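Steston Tenants' Association, minutes of the March meeting
Thursday, 7 p.m.
Minutes by Kendra Grewal

Present: Adaeze Akinola (chair), Karabo Magagula, Maëlle Simard, Kendra Grewal. Vernon Charbonneau sent regrets, his third in a row.

1. Laundry room. Cloutier has quoted $3,240 for new dryer vents. Karabo asked what was wrong with the old ones. The quote doesn't say. Adaeze said the landlord wants us to pay half up front and get it back as a rent credit. Maëlle pointed out that we were promised a credit for the hallway lights and are still waiting. Agreed to pay nothing until the offer is in writing.

2. Parking. Prillavach, the new management company, says its online sign-up will end double booking. It said the same about the paper list. There are 11 spaces and the sign-up page lets people book number 12. Karabo to call them again.

3. Shared kitchen. Plundard's notice calls the room "fully refreshed." Members asked which parts. Maëlle would like to see the receipt before anyone agrees to the $5 monthly fee. Motion to refuse the fee for now: carried, with Adaeze abstaining. 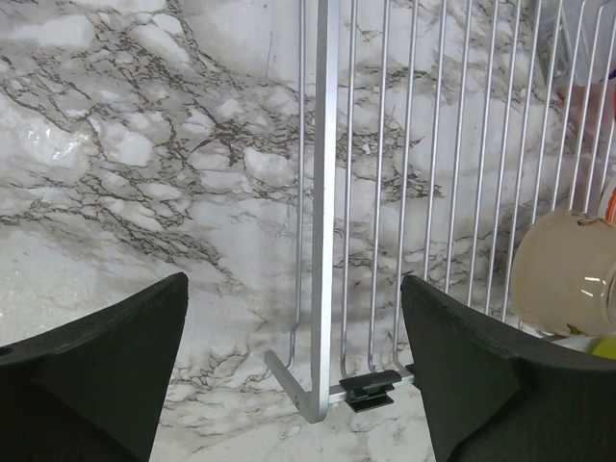
Karabo added that a fee called temporary ought to have an end date on it, and this one has none. Adaeze will ask for one. Meeting closed at 8 p.m.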